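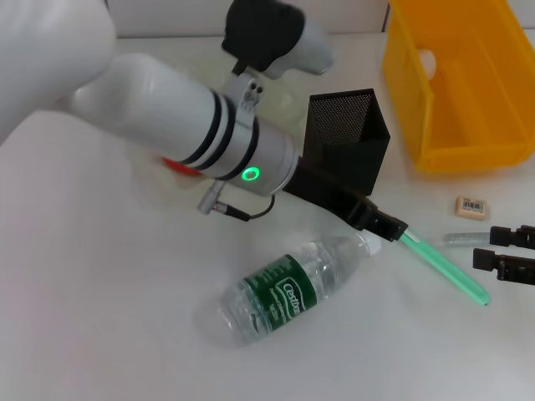

**FOR IMMEDIATE RELEASE**

## Flokance, the desk-clearing robot built in a shared workshop in Wusgate, opens its plans to everyone this March

*Two arms, one table, and a very long list of things we dropped*

WUSGATE – Hi! I'm Selma Softić, and I'm half of the team behind Flokance. We don't have a press person, so you get me. The news is that our two-armed tabletop robot is ready to share, and starting in March anybody who wants to build one can download the drawings, the wiring notes, the parts list and all the code for free. We're also holding an open evening at the Wusgate shared workshop on a Wednesday in March, doors at 6:30 p.m., and you're invited whether or not you've ever held a soldering iron.

Flokance tidies a desk. You leave your stuff on the table the way normal people do (pens, an eraser, yesterday's water bottle) and the arms pick things up and put them where they go. Pens go in the pen holder, and bigger stuff goes in the bin. I wanted this for my own desk, which is how most of my projects start, and then Krum Vidmar saw my first sketch pinned up by the drill press and wrote "needs a second arm" on it in marker. He was right, and I was annoyed for a week.

### What's in the release

The arms themselves are bought, secondhand, and I want to be upfront about that before anyone writes in. We didn't make the motors or the joints. What we made is everything that turns two arms into something that can share a table:

- the mounting frame, with drawings for a table up to 68 inches long
- the fingertips, which you can print at home and swap out with a hex key
- the bracket that clamps onto the wrist
- Mutero, our program for deciding which arm goes first
- a wiring guide with Krum's hand drawings, redrawn once so that people besides Krum can read them
- our log of 3,703 practice grabs, good and bad

That last one is the part I'm proudest of. We wrote down every try from the first evening on, with what the object was, how it was lying and what went wrong. Other builders asked us for it before they asked for the drawings, so we cleaned up the spelling and put it in.

### Why pens are so annoying

People always expect the big stuff to be difficult. Give me a big box any day! A slim pen lying flat on a smooth white tabletop is awful. If the fingers come down a hair too high they close on air, and if they come down too low they press into the table and the whole arm stops to complain. Then, once you've got it, you're holding it by one end and the other end swings down, and you still have to get it upright over an opening that isn't much wider than a mug.

We went through 12 fingertip designs. The early ones were soft and round and looked friendly, and they rolled pens right off the table. The ones we ended up with are narrow and blocky and a lot less charming. They also work on erasers, and on a thin strip of plastic if it isn't pressed completely flat.

Clear things were the next headache. A see-through bottle on a white table is hard to find with a depth camera, so for a long time Mutero went by the label and guessed at the rest. It guesses better now. An empty bottle lying on its side will still roll if an arm bumps it on the way past, and you'll see that in the log under "chased it" (there are a lot of entries under "chased it").

"I thought the hard part would be the wiring," Krum told me when I asked him for a quote, "and the hard part was getting two arms to be polite. They both want the same pen. We spent most of a winter on manners." He asked me to add that the wiring was also hard.

### How the two arms take turns

For anyone who likes this kind of detail, here's how Mutero handles it. Each arm claims an object before it moves, and the other arm has to plan around that claim. If both could reach the same thing, it goes to whichever one has the shorter trip to the drop-off spot. The waiting arm can come in close with its fingers open, ready for whatever's nearest to it, but it can't close on anything until the first arm has lifted.

We tried letting them work completely at the same time. It was faster for a couple of minutes, and then they'd knock wrists and we'd be crawling under the bench looking for a screw. Taking turns is slower and I like watching it more.

There's a stop button on each side of the table in our drawings, and please build both. The arms run at a slow speed setting by default. You can change that in the settings file, but do your first 200 grabs slow. We did, and I still have all my fingernails.

### What it cost us and what it might cost you

I'm not putting a total in this release, and here's why: we got our arms used, the frame came out of the workshop's offcut rack, and Krum had a drawer of cables he'd been saving for no reason. Your number will be different from ours. The parts list marks which things you have to buy, which you can print, and where we think a cheaper part would do fine. If you only have one arm, the code runs with one arm. You'll lose the part where they hand things off, and the far corners of the table will be out of reach.

The machined pieces for the frame were cut on the workshop's old Popescu mill – the green one by the window, for anyone local – and the drawings assume a hobby mill of that size. If all you have is a hand drill and patience, there's a second version of the bracket that bolts together from flat bar. It's uglier, and I used it for months.

### What it can't do yet

Cables, paper and anything wet. It also can't tell trash from something you're keeping, so it'll tidy an empty bottle and a full one with the same enthusiasm. It doesn't know whose pen is whose. It won't open drawers, and we haven't tried it on a desk with a lamp in the way.

If you fix any of those, please send us what you did. We'll add your name to the notes and probably call you with a hundred questions.

### Come see it

The open evening is at the Wusgate shared workshop, in the back half past the wood benches. We'll run Flokance on whatever you bring as long as it fits in your hand and you don't mind it getting dropped. Krum will be doing a bracket-building table, first come first served, and I'll be at the laptop showing how to teach the arms a new object. That takes a few minutes if the thing is a simple shape and a good bit longer if it's shiny.

Kids are welcome with a grown-up. Parking is behind the building, and the side door sticks, so give it a shove.

Reporters and bloggers who want to try it before then can drop by on any weekday evening after seven. Tell the front desk you're here for Selma or Krum. You're welcome to film, ask us anything, and run the arms yourself once we've shown you where the stop buttons are.

### About Flokance

Flokance is a home-and-workshop robot project by Selma Softić and Krum Vidmar, built on evenings and weekends at the shared workshop in Wusgate. The drawings, code and grab log are free to use, change and pass along. We aren't selling kits. If enough people ask, we might do a group order for the fingertip screws, which are a weird size and only come in big bags.

**Press contact:** Selma Softić, at the Wusgate shared workshop, evenings

\###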